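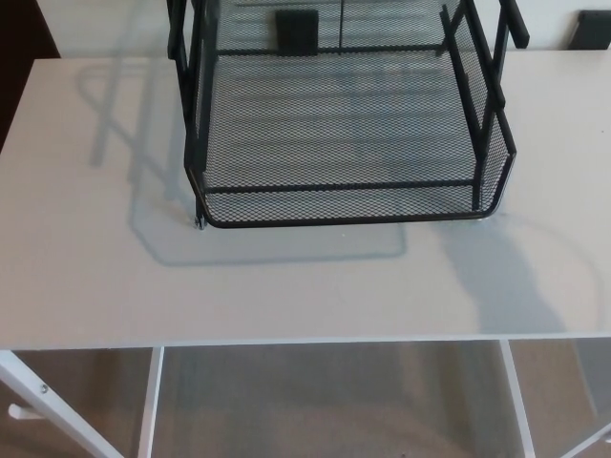
A mesh desk tray, black, on a white desk.

Every country now has a number for how well it is doing, and most have several, so that if you dislike one you can pick another. Ours came out in July. We had gone up 5 places in the prosperity table, and the government put it on posters.

I live in Pranari, a district that the posters also mention. Our share of the national rise was worked out by a firm called Ellix, which sells regional indices to ministries that find the free ones discouraging. Ellix gives Pranari a score of 140, where 100 is the level at which it began measuring. We are therefore two-fifths better than we used to be. I have tried to feel it, mostly in the mornings, and will keep trying.

What went into the score is published, in a small typeface, for anyone with an evening to spare. There are 33 indicators. One of them is access to a clinic, and Pranari has a clinic. It is open on two mornings a week, and the queue forms before the buses start, which means that the people at the front of it are the ones well enough to walk. The indicator asks whether a clinic stands within a set distance of your house. It stands there all week, I grant you, even when it is locked.

Schooling works the same way. A child on the register counts as a child in school, and the register is a generous document. My neighbour's son was enrolled in two places for most of a year and attended neither with any great passion. In the index he must look like a prodigy.

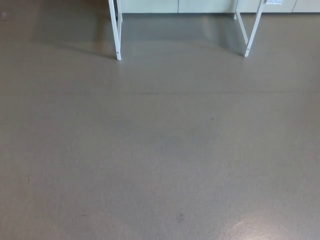

Then there is income, the one everybody argues over. The average in Pranari went up sharply when the Fuentealba cement works moved its head office here from the coast, along with the salaries of the people who run it. The rest of us earned what we had earned before, but we did so on average a good deal more. I mentioned this to a man from the district office and he told me that averages are neutral. So is the weather, and I still like to know whose roof it is coming through.

I am not against counting. Drernari, across the river, spent years with no figures at all and was treated accordingly — no road, no nurse, and a school roof paid for by a raffle. A bad number at least gets you a visit. My complaint is with what happens once the number turns good, when the visits stop and the money goes to somewhere with a worse one.

So I would ask for one thing before the next table comes out. Let whoever signs off our score come and use the district for a week. Catch the early bus, see a doctor about something minor, try to get a form stamped after lunch. They can keep the 140 if they still want it.

25/02/2026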